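Woturo Open Day

The Woturo Open Day is a yearly public demonstration of hand-held grippers and household robots held in Basolville. It is run by Woturo, a small robotics workshop, together with the Zepeda neighborhood library. Entry is free. The most recent edition was in June and drew 302 visitors, the highest so far.

Contents
History
Format
Tidying demonstration
Recorded sessions
Reception
See also

History

Started by Citlali Chávez, then a technician at Woturo, as an evening talk for parents from the local school. First edition had no working machines on show, only slides and a table of spare parts. Second edition added a gripper that visitors could hold. Moved to the library hall after that, the workshop being too small.

Macario Robles took over the program from the third edition and dropped most of the talks. Visits to private homes in Basolville were added the same year - small groups, one household at a time, booked ahead at the library desk. The fifth edition was the first to have its own printed program.

Format

The day has two parts. Morning is at the hall: short demonstrations, a repair table, a corner where children can open and close a gripper by hand. Afternoon is the home visits, limited to 5 people each plus a guide from the workshop. Shoes off at the door. Visits last about 40 minutes, longer if the household has a lot of questions, wich they usually do.

Homes are not cleaned up or rearranged beforehand. Robles has said in the library newsletter that a bare room teaches visitors nothing, and that a sofa, a blanket and some candy wrappers are a fair test for anybody.

Tidying demonstration

The best attended item. A person works with a gripper in each hand and picks up litter from the living room, one piece per gripper, then carries both to a waste bin and lets go. The same motions are later used as teaching material for robot arms. Soft trash is preferred over boxes or cans: plastic bags, tissue, empty packets. These fold and slip, and where to grip them changes every time.

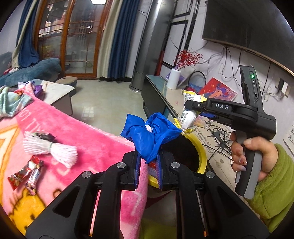 Two grippers over a yellow-rimmed waste bin, a crumpled blue bag in one and a food packet in the other.

Ribbed pads on the fingers help with thin plastic. Wrappers lying flat on fleece are considered the hardest pickup, as the fingers tend to take the cloth along with the paper. Visitors are invited to try after the guide is done. Common mistakes: squeezing too early, coming in too steep, letting go before the hands are over the bin.

A timed version was tried once and given up. People rushed and missed the bin.

Recorded sessions

Pickups made during home visits are stored with the household's written consent and go into Retine, the workshop's own archive. Retine held 1,706 pickups when it was first listed in the open day program and has since passed 3,000. Failed attempts are kept and marked as such. Households can ask for thier sessions to be removed at any time, by letter or at the library desk.

A short guide to the archive, written by Chávez, was posted on 05/01/2026. Covers naming, storage, how to mark a dropped item. Not yet translated.

Reception

Mostly good. Library staff reported a long waiting list for the home visits and asked for a second afternoon, so far turned down for lack of guides. Some visitors complained that the hall part was loud and the repair table hard to reach. Others had expected a walking robot and said so on the comment cards.

See also

Zepeda neighborhood library
Retine (archive)
Household robots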